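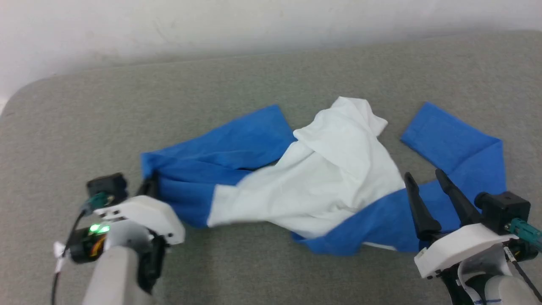

3.2 Starting states of the garments

Most household laundry reaches the folding stage out of shape. Shirts come from the dryer or the line in a heap, with sleeves inside the body, hems turned back and the front and back panels bunched together. We therefore treat flattening as a task of its own, separate from folding, and record the state of each garment before the first fold is made.

The garment set was put together by Lama Abu Hammour from items in ordinary use at the Dinetberg site. It covers 21 garments, most of them tops. Two-color tops were preferred where we could get them. When the sleeves differ in color from the body, an annotator can tell at a glance which part of a heap is sleeve and which is body, even when one runs under the other. In plain white tops this was the main source of disagreement between annotators.

Each starting state was given one of four labels: flat, sleeves out, sleeves in, or heap. Figure 3 shows a long-sleeved top of the second kind. Both blue sleeves are extended to the sides, while the white body is still bunched in the middle, and the inner part of the right sleeve tucks under it. We kept "sleeves out" apart from "heap" because the cuffs can be found without lifting any cloth. A sleeve counts as out when its cuff lies in the open, whatever the rest of it does.

Figure 3. A starting state labeled "sleeves out": white body, blue sleeves, gray upholstered surface.

The full Feltesard set holds 2,866 starting states, of which 1,053 are labeled "sleeves out." Two annotators labeled every state. Cases they could not settle went to a third reader, who saw neither of the first labels.

Surfaces also matter. Upholstery grips cotton more than a bare tabletop does, so a hem pulled across it tends to drag the layer underneath. We noted the surface for each state but did not use it in assigning labels. Wrinkles were not scored either – the earlier Ghanem protocol did score them, on a five-point scale, but we found the middle points hard to apply to knit fabric.

Labels refer only to the garment as it lies at the start. Changes during flattening are taken up in Section 3.3.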